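Projet de fin de semestre : le pain au levain en résidence étudiante

Bon, je me lance ! Quand il a fallu choisir un sujet, j'ai tout de suite pensé à mon levain, que je nourris dans un bocal Plerkside posé sur le frigo de la cuisine commune. Ma question était toute bête : est-ce que la farine change vraiment la vitesse de levée, ou est-ce que c'est surtout la température de la pièce ?

J'ai pris deux farines (la T65 du moulin Holmgren et une complète) et j'ai fait cinq fournées avec chacune. Au début je notais tout sur des bouts de papier, grosse erreur, j'ai perdu la première fournée et j'ai dû la refaire.

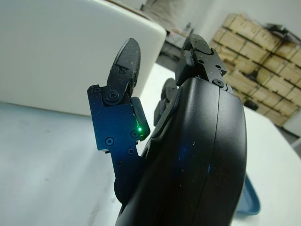
Pulach, avril. Les radiateurs de la résidence sont coupés et ça se sent tout de suite : la pâte à la T65 met plus de 396 minutes à doubler, alors qu'en mars elle débordait du saladier avant le dîner ! La complète démarre plus vite mais retombe aussi plus vite, et la mie reste serrée (très bonne avec du fromage, cela dit).

Pour la suite, je voudrais essayer le seigle et surtout emprunter un vrai thermomètre, le mien affiche un peu ce qu'il veut. Mes relevés sont dans le classeur Pluliditz du groupe, onglet 2, avec les recettes complètes.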